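Sengar shared workshop opens its shoe-tidying robot build to the neighbourhood

Plonireo, the two-armed home robot project, invites makers, parents and the merely curious to come and have a go this August

After a long winter of evenings at the back bench, the members of the Sengar shared workshop are very pleased to announce that Plonireo, their home-built robot for putting shoes away, is ready to be seen, prodded and argued with by anyone who cares to drop in. The build will be open to visitors every evening through August from half past six, and the kettle will be on well before that.

Plonireo began, as a good many things at Sengar do, with a grumble. The workshop asks people to leave their outdoor shoes by the door, and by eight o'clock on a busy night the doorway is a hazard. Idun Vik, who had been looking for an excuse to build a pair of arms ever since she finished her pottery kiln controller, proposed that a machine might do the tidying. Pallavi Saxena offered to write the software, and the two of them have been at it ever since, with plenty of help and a fair amount of cheerful heckling from the neighbouring benches.

The project has two halves. There are the arms themselves, which are bolted to a trolley Idun welded from old bed frames, and there is a simulated home where the same arms can be driven on a computer screen. Much of the past few months has gone into the second half. The simulated room has a timber-look floor, a low white shoe cabinet with open compartments, wall shelves and a bit of colour on the walls, and it has a growing wardrobe of footwear to practise on, from runners with laces to strappy sandals.

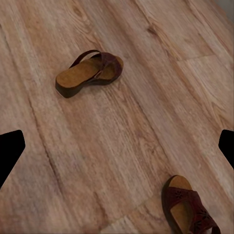 Why practise on a computer when the real arms are sitting right there in the workshop?

A bad move on the screen costs a few seconds, while a bad move on the trolley can strip a gear, and gears have to be printed again overnight. The simulated room can also be reset as often as anyone likes, with the shoes put down in new spots and facing new ways, so the person at the controls gets a great deal more practice in an evening.

Members take turns steering the arms with a pair of hand controllers made from broom handle offcuts and salvaged joystick parts, and each attempt is saved so that the software can learn from it. The library now holds 543 saved attempts, good and bad, gathered by members of all ages. Pallavi is especially fond of the bad ones, and has asked everybody to stop deleting theirs out of embarrassment!

Sandals have earned themselves a chapter of their own in the build notes. A closed shoe gives the grippers a nice sturdy heel to take hold of, but a sandal is mostly gaps, and a finger that goes through an opening instead of around a strap can end up wearing the thing like a bracelet. Idun's present advice to newcomers is to slow right down, look at which way the toe is pointing, and choose the grip before moving either arm.

"I thought the welding would be the hard part, and I was completely wrong," said Idun Vik. "I can weld a trolley in a weekend. Working out how to pick up a shoe the way my nephew does without thinking — well, I've been at that since the clocks changed, and I'm still enjoying myself enormously."

The team has also spent many hours on the matter of how a shoe ought to be held once it has been picked up. Taking it by the heel is tidy and leaves the toe free to go into the cabinet first, although it means the wrist has to turn a fair way before the shoe is level. Taking it across the middle makes for a gentler turn but uses up room in the compartment, and the fingers then have to find their way out again. Both methods are in the saved attempts, and visitors will be asked which one they favour.
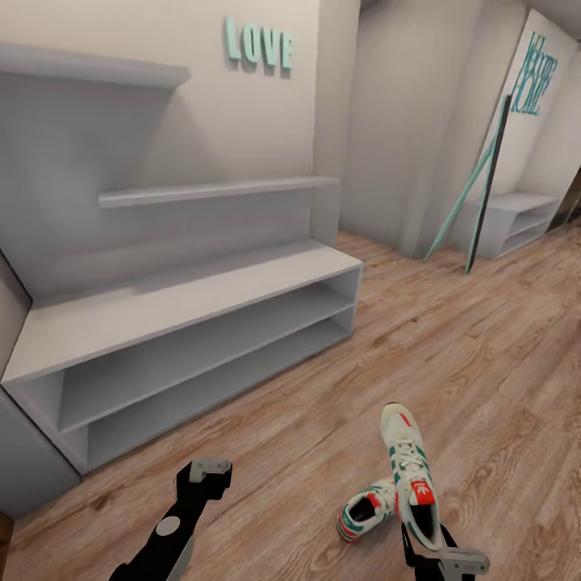
Grumetti, writing on the workshop's message board, asked for a third option to be considered: let the free arm steady the shoe while the first one finds a better hold, the way a person shuffles a boot from hand to hand when the other hand is full of mail. The same post suggested that pairs be kept together from the start, as a cabinet full of left shoes is no help to anyone. Both ideas have gone on the whiteboard, and Pallavi has begun a small set of two-handed attempts to see how they go.

Finger pads are the other live question. The pads on the trolley arms are cast in the workshop kitchen from a soft rubber, and the current recipe, known to members as Firnident after the label somebody wrote on the first mixing tub, grips canvas and leather well but picks up lint at a frightful rate. Anyone with experience in casting rubber, or simply with strong opinions about lint, would be made very welcome.

Visitors can drive the arms in the simulated room, watch the trolley being put through its paces, or sit down with a screwdriver and help assemble the spare wrist. Each evening session has space for up to 20 people. There's no charge, and no background in programming or electronics is needed. Children are welcome with an adult, and the controllers have been made small enough for younger hands.

The organisers would also be grateful for old shoes in any size, colour or state of repair, so long as they're clean. Odd ones are fine. Please leave them in the tub beside the front bench.

For session times, or to arrange a group visit, please ask for Idun Vik or Pallavi Saxena at the Sengar workshop any evening after six.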